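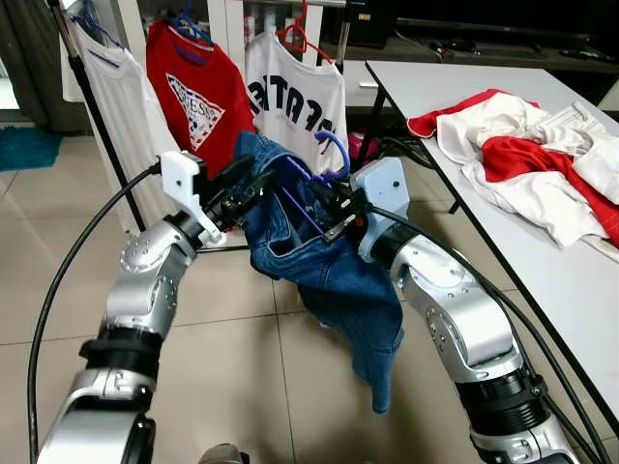 The Returns Room

The arms came to Kellham in January, in six crates, and by the end of the month they had the jeans. Shirts stayed with us. Jeans were slow and heavy and hard on the wrists, so I didn't argue.

I had worked returns at Westerberg for most of my adult life. You took a garment off the pile on the table, shook it, looked at the seams, found a hanger and put it on the rack. On a good shift we talked the whole way through. My sister-in-law got divorced over that table, more or less, one pair of pants at a time.

The man from Zurkar asked me to show the arms how. I put my hands in the grips and hung jeans all morning while the arms copied me. He said to do it the way I always did. I have a habit of tugging the waistband on the left before I let go. My mother did it. I never thought about it.

They moved the others to the Trosex building in spring. I stayed to clear jams. The screen by the door gave the week's count, and the first one I wrote down was 2,661. Later it was 3,462. I ate lunch at the table because the break room was locked to save on heat.

One night around nine I stood with my coat on and watched them do a pair. The fingers closed at the waist, the leg swung down, and the left arm gave a little tug.

I waited for the next pair, and it did it again. Then I turned off the light on my side and went to get the bus.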